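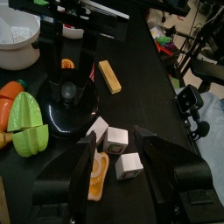 11 de dezembro de 2019
Caderno da bancada, conjunto de cozinha de brincar

Entrada comprida, porque a Ye-seo pediu que ficasse por escrito o que eu penso da lista de peças antes de o Prakash a fechar. Penso mal. Explico.

A proposta, tal como está na folha, é tratar a comida e a loiça de brincar como um conjunto único, com inventário, caixas e nomes fixos. A folha vem de agosto e foi feita a partir do catálogo da Rudilmont, não a partir do que está em cima da mesa. Nota-se. Há nomes na folha que não sei a que peça correspondem e há peças que não têm linha nenhuma.

Começo pelos cubos brancos. A folha chama-lhes "dados" numa linha e "cubos de padrão" noutra, e não percebo se são a mesma coisa escrita duas vezes. Têm um quadrado escuro numa face, e isso para mim chega para não serem dados. Proponho "cubo branco" e acabou. O Prakash acha que falta informação no nome. Eu acho que um nome que toda a gente usa sem pensar vale mais do que um nome completo que depois se abrevia de quatro maneiras.

A fatia amarela e laranja: pão, torrada ou queijo? Na folha está "torrada". Eu sempre lhe chamei pão. A Ye-seo ontem chamou-lhe bolacha. Fica "fatia amarela" até alguém me dar um argumento melhor do que o catálogo.

O bloco de madeira amarelo-claro não é comida e não é loiça. Está na folha em "diversos", categoria que eu proibia. Tudo o que vai para "diversos" desaparece.

Loiça e metais. A chaleira preta é a peça de que menos desconfio: tem tampa com puxador, não se confunde com mais nada, arruma-se sempre no mesmo sítio. Já a panela branca grande e a panela branca redonda de brincar aparecem na folha apenas como "panela branca", uma linha só. Pedi para separar em "panela branca grande" e "panela de brincar". O Prakash respondeu que pelo contexto se percebe. Não se percebe. Quem chegar aqui daqui a um mês não tem contexto nenhum.

A estrutura preta de arrumação continua a não me convencer. A ideia era ganhar espaço na mesa pondo as coisas ao alto. O que ganhámos foi um sítio onde as peças pequenas se escondem. A tigela branca lá enfiada, tudo bem, tem lugar. Mas a rodela de laranja acaba sempre junto à base, e de certos lados da mesa nem se dá por ela. Se a Latholm vende aquilo como escorredor para cozinhas verdadeiras, ótimo, que escorra pratos verdadeiros. Para peças deste tamanho preferia um tabuleiro baixo.

Medidas, já que alguém as vai pedir: o tampo que encomendámos à Rafferty vinha anunciado com 1515 por 1015. Medi eu a largura útil entre calhas e deu 940. A diferença é grande demais para ser erro de fita, por isso suponho que o anúncio contasse as calhas, os cantos e a boa vontade do vendedor. Convém saber isto antes de desenhar qualquer plano de arrumação em papel quadriculado, como o que me passaram hoje, que pressupõe o tampo inteiro livre.
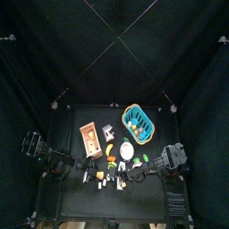 Sobre as caixas. O plano diz: cesto turquesa para os redondos, caixote de madeira para os restantes. Parece sensato lido depressa. O cesto, com os ovos e as batatas (ou o que eu julgo serem ovos e batatas, que nos tons claros a diferença é uma questão de fé), funciona porque tudo lá dentro é parecido. Ninguém precisa de procurar uma peça em particular. Mas "os restantes" quer dizer banana, pacote de leite, torradeira, panela, e isso não é categoria que se arrume num caixote, é o que sobrou depois de arrumar o cesto.

Contraproposta, que já sei que vai ser recebida com entusiasmo moderado:

Cesto turquesa: comida redonda, como está.
Caixote de madeira: comida comprida ou de forma esquisita. A banana vai para aqui.
Em cima da mesa, fora de caixas: torradeira e panela. São pousos, não são conteúdo.
Pacote de leite: por decidir. Eu punha-o de pé ao lado da panela. A Ye-seo quer tratá-lo como comida.

O legume verde-amarelado também precisa de nome. Tanto passa por pimento como por maçaroca, e não vou ser eu a decidir botânica de plástico. Que o Prakash escolha um, escreva na folha e não volte a mudar.

Outra coisa que me faz torcer o nariz é a regra de "repor como estava". Repor como estava em que momento? O cesto enviesado em cima da mesa é a posição certa ou foi onde alguém o largou? Na folha não há uma única linha sobre orientação. Se queremos que signifique alguma coisa, tem de haver marcas, nem que seja fita nos cantos. Se não queremos, tire-se a regra.

Quanto aos panos escuros à volta: a Ye-seo quer trocar por Nomex, por causa do calor das lâmpadas. Não me oponho, mas gostava de ver primeiro uma medição de temperatura. Até agora vi uma opinião e um orçamento. O pano atual faz o que se lhe pede, que é ser escuro.

Linhas da folha que risquei hoje por repetidas ou por não dizerem nada: 11. O Prakash pode repor as que quiser, desde que me mostre a peça na mão.

Pendente:
- separar as duas panelas na folha
- decidir o pacote de leite
- acabar com "diversos" e arranjar casa para o bloco amarelo
- experimentar um tabuleiro baixo antes de comprar outra estrutura à Latholm
- perguntar à Rafferty a que se refere o 1015
- termómetro, antes de falar outra vez de panos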